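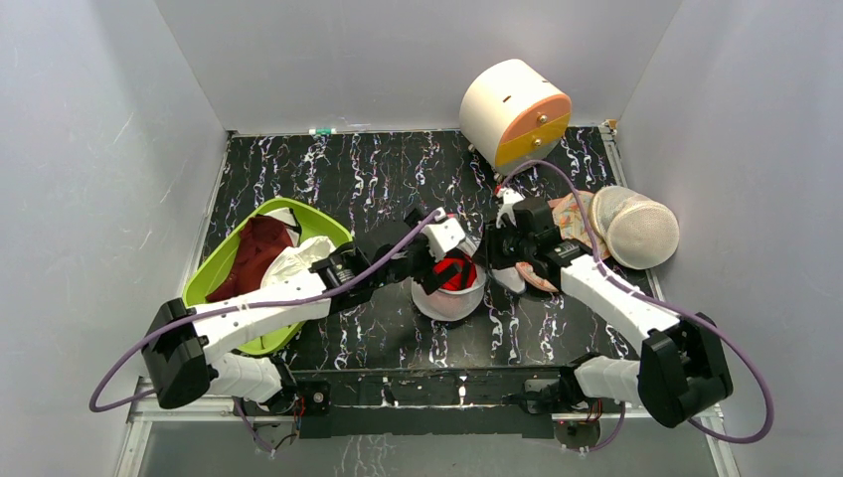
Telteo 床柄語彙データ README

概要

床材の柄を日本語でどう呼ぶかを集めた語彙データです。対象は塩ビシート、タイルカーペット、フロアタイル、化粧板、石材の五つで、カタログ、見本帳の裏書き、施工店の注文票に出てくる呼び名を見出し語とし、読み、表記ゆれ、上位分類、用例を付けています。

同じ柄でも、メーカーの企画部門は「マーブル」、施工店は「流れ石」、倉庫では「黒の筋」と呼ぶことがあります。注文の電話で話が食い違う原因になるため、対応表として作り始めたものです。現在は検索語の展開や、古い見本帳の目録作成にも使われています。

ファイル構成

terms.tsv　見出し語本体。一行一語。
variants.tsv　表記ゆれ。「マーブル」「マアブル」「大理石調」など。
sources.tsv　出典一覧。資料の種別と整理番号。
examples.tsv　用例。短い引用のみ。
classes.txt　上位分類の定義。
CHANGES.txt　変更履歴。

文字コードは UTF-8、改行は LF、区切りはタブです。BOM は付けていません。表計算ソフトで直接開くと整理番号の先頭のゼロが落ちるので、読み込み時に全列を文字列として指定してください。

terms.tsv の列

id　見出し語の番号。削除した番号は再利用しない。
headword　見出し語。出典の表記のうち最も多いもの。
reading　読み。ひらがな。不明の場合は空欄。
class　上位分類の記号。
material　材の種別。複数ある場合は縦棒で区切る。
register　使われる場面。catalog、shop、stock のいずれか。
note　備考。

register は、語がどの資料に出たかだけで決めています。カタログにしか出ない語を施工店の人が口にしないという意味ではありません。

出典

資料は見本帳 40 冊、注文票の綴り 28 冊です。見本帳の多くは Lau の資料室から借り、注文票は Cilby の倉庫に残っていたものを使いました。注文票のうち宛名と金額の欄は入力していません。聞き取りは 8 店で行い、用例は載せず、読みの確認にだけ使っています。

見本帳は表紙が失われているものがあり、発行年がわからない場合は sources.tsv の year を空欄にしました。糊の種類や紙の焼け方から年代を推定する案もありましたが、採用していません。

上位分類

S　石目。大理石調、御影調、テラゾー調など。
W　木目。柾目、板目、寄木。
L　線。縞、格子、流れ筋。
P　点・散らし。チップ、紙吹雪、粒。
F　織り・編み。
N　無地。
X　その他。

迷いが多いのは S と L の境目です。細い筋が一方向に流れる柄は、カタログでは石目の一種として扱われ、注文票では線の柄として書かれる傾向があります。現行版では次の順で判定しています。

1　出典に石の名前が書いてあれば S。
2　石の名前がなく「筋」「流れ」「糸」を含めば L。
3　どちらもなければ、同じ品番のほかの資料を見る。
4　それでも決まらなければ X とし、note に「未決」と書く。

現物の柄を見て判定することはしていません。集めているのは呼び名であって、柄そのものの分類ではないためです。
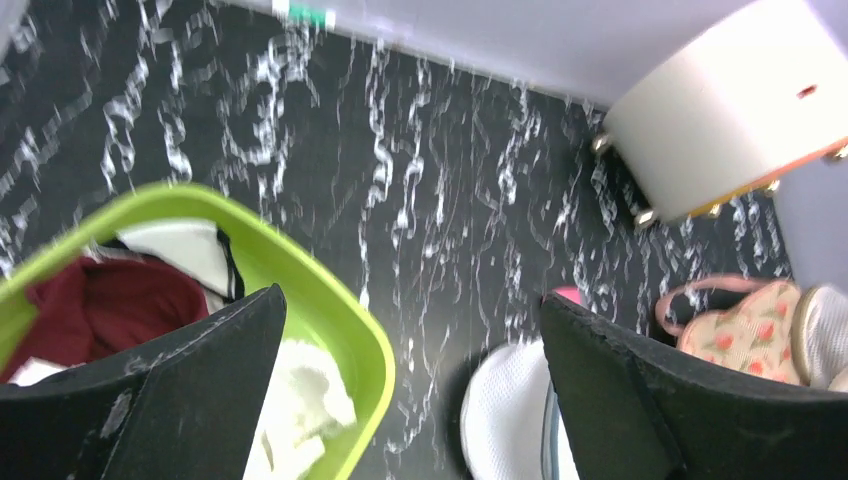 Chi-keung Lu からは、規則 2 は機械的すぎるという意見が来ています。「流れ石」は石の名前ではないが石という字を含んでおり、規則をそのまま当てると L になる。しかし注文票を書いた側は石目のつもりだったはずで、S に入れるほうが検索で困らない、とのことです。

この点は次の版で変更する予定です。当面は「流れ石」「筋石」「糸石」を L のまま残し、note に「S 候補」と記しました。S として使いたい場合は、note にこの文字列を含む行を読み替えてください。

表記の扱い

長音の有無、促音の大小、旧字体は表記ゆれとして variants.tsv に分けました。「タイル」と「タヰル」のような仮名遣いの違いも同様です。送り仮名だけが違うものは見出し語の表記に寄せ、variants.tsv には入れていません。

色名を含む語は、色を外した形を見出し語にしています。「黒流れ」は「流れ」に、「白御影」は「御影」に置きました。ただし「胡麻」は色名ではなく粒の柄として使われていたので、そのまま立項しています。「墨」は資料によって色名と柄名の両方に出るため、二つの見出し語に分けました。

読みは聞き取りと見本帳の振り仮名によります。「斑」は「ふ」「まだら」「ぶち」の三通りがあり、どれか一つに決めずに読点で並べました。並び順に意味はありません。

既知の問題

・W の語が少ない。木目の呼び名は樹種名と重なり、柄の名前か材の名前かを判定できなかった行を外したため。
・examples.tsv に、改行を含む用例が残っている。読み込みで行数がずれた場合はここを確認してください。
・未決の行が 48 ある。大半は散らし柄で、「花」「雪」など一字だけの語。
・register の stock は Cilby の資料だけに基づいており、倉庫一般の言い方とはいえない。
・化粧板の一部は壁用と床用の区別がつかない。Adivier の品番表と照合した行には note に「照合済」とある。

向いている用途、向いていない用途

見本帳の目録作成、問い合わせ文の検索、用語集の下調べには使えます。語の頻度を比べる用途には向きません。同じ注文が控えと本票で二度綴じられていることがあり、重複を取り除いていないためです。方言の調査にも使えません。店の所在地は記録していません。

修正の連絡

誤りを見つけた方は、見出し語の id と根拠になる資料の名前を添えて知らせてください。写しがあれば品番の部分だけで足ります。新しい語の追加も受け付けますが、個人の記憶だけによるものは保留にしています。確認は毎週水曜日にまとめて行います。

編集は Hsin-yi Chu、読みの確認は Chi-keung Lu が担当しました。引用するときは「Telteo 床柄語彙データ」とし、CHANGES.txt の先頭にある版番号を付けてください。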